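Notes for week 6, Manipulation II. Read the Trukitz handout on grasp representations first; the notation is the same.

## Learning from demonstration on deformable and transparent objects

Last week's lecture treated grasping as a geometric problem: a rigid body, a known surface, a pair of contact points. Most of what a robot meets in a home or a shop breaks at least one of those assumptions. A cut stem bends when it is gripped. A glass vessel returns little usable depth, and what it does return often belongs to the wall behind it.

The method covered today is behaviour cloning with action chunking. The policy takes the current camera views and the joint positions and predicts a short run of future actions, instead of a single step. Training reduces to supervised regression on recorded demonstrations.

Let o be the observation at time t, and a the sequence of k actions that follows it. The loss is the mean absolute error between predicted and recorded a, plus a weighted regularisation term. Two choices matter in practice:

- **Chunk length k.** Short chunks react quickly but let small errors build up. Long chunks give smooth motion and respond late to a slipping stem.
- **Camera placement.** A low side view shows the height of a stem above the table, and a wrist view shows the fingers. Neither is enough for insertion.

### The flower task

The running case is the Uden task set, in which cut flowers and glassware share one tabletop. An episode counts as a success if the stem is inside the neck of the vessel and the gripper has opened. 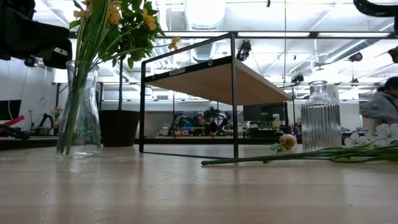
Clutter is deliberately left in. Lutfa Haque's first version of the task used a bare table, and policies trained on it did poorly once anything stood behind the target. The later version varies the background objects between episodes and keeps the success rule unchanged.

The full set holds 864 demonstrations. Of these, 300 were withheld for validation, split by session so that no arrangement appears on both sides. Splitting by episode gives a lower validation error and tells you very little — neighbouring episodes are nearly copies of each other.

### Result to know

Chia-jung Ko compared the same network with and without the depth channel. On opaque pots, depth helped. On clear vessels it made insertion worse, and the colour-only policy was preferred. The reading given in the lecture is that the network learns to trust depth on opaque objects and carries that trust over to glass, where the readings are wrong. Masking depth at random during training removed most of the gap.

Validation loss continued to fall after success rate had levelled off, at some 4,000 training steps. Do not select checkpoints by loss alone.

### Before Monday

1. Derive the gradient of the loss with respect to one action in the chunk.
2. Explain why averaging overlapping chunks can fail when a stem may be approached from either side.
3. Read Mtshali, section 2, on multimodal action distributions.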